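Winkelteile für die Eckregale: Kunststoff oder Schaum, und wie kriegt man die Kanten sauber?
Forum Basteln & Modellbau > Material und Verarbeitung

klebefinger59
Moin zusammen, ich brauche für ein Setzkastenprojekt weiße V-förmige Winkel, flach, schön dick, matt. Die von Haslinger sind mir zu glänzend, die von Plarberg gibt es nur im Beutel zu 10 Stück, und ich brauche 2. Nun meinte Souad Lamrani aus unserem Werkkurs, ich solle mir das aus Hartschaum selber schneiden. Hat das schon mal jemand hinbekommen, ohne dass es nachher aussieht wie vom Biber?

Humport_Heini
Klar. Mit neuer Klinge, Stahllineal und der Bereitschaft, den ersten Versuch wegzuwerfen. Den zweiten auch.

leimtopf
Hartschaum würde ich lassen. Drückt sich an der Spitze ein, sobald man ihn schief anguckt. Polystyrolplatte, zwei Leisten auf Gehrung, kleben, schleifen, fertig.

Humport_Heini
Leimtopf klebt grundsätzlich alles aus zwei Teilen, auch wenn es aus einem geht. Die Naht sieht man immer. IMMER.

leimtopf
Meine Nähte hat bisher nur einer gesehen, und der hatte eine Lupe dabei und schreibt in diesem Forum.

klebefinger59
Könnt ihr das woanders austragen? Mir geht es um die Innenecke. Außen kriege ich es gerade, innen franst es mir aus.

Jae-hoon Baek
Innenecke immer von beiden Seiten zur Ecke hin schneiden und kurz vorher aufhören. Den Rest mit der Klingenspitze senkrecht durchdrücken. Und zum Anzeichnen eine dunkle Unterlage nehmen, auf Weiß sucht man sich die Kanten sonst tot. An den Enden breche ich die Ecke ganz leicht, sonst stößt sie sich beim ersten Anfassen ab.

Bei mir liegt gerade auch alles in Weiß auf Schwarz, Winkel, Block und runder Becher:
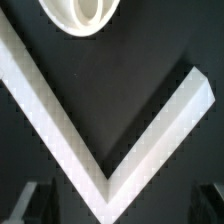
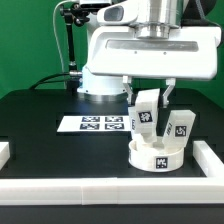
Zum Schleifen nehme ich feines Papier auf einem geraden Klotz, nie freihändig. Freihändig wird jede Kante rund, auch bei Leuten, die das seit Jahren machen und es bestreiten.

leimtopf
Fühle mich nicht angesprochen.

Humport_Heini
Ich schon, bin aber trotzdem anderer Meinung. Bei Schaum geht freihändig besser, der Klotz reißt dir die Körnchen raus.

Jae-hoon Baek
Dann ist das Papier zu grob oder der Schaum zu billig.

klebefinger59
Welches Papier denn nun? In der Kruschkiste habe ich nur eins von Clanside, Rückseite unleserlich, Vorderseite inzwischen glatt.

leimtopf
Das ist kein Schleifpapier mehr, das ist Papier.

klebefinger59
Gut, ich kaufe neues und probiere es mit Polystyrol. In einem Stück, Heini zuliebe. Wenn die Innenecke wieder ausfranst, nehme ich doch den Beutel von Plarberg und habe acht Winkel übrig. Abnehmer bitte per PN.

Humport_Heini
Vier nehme ich.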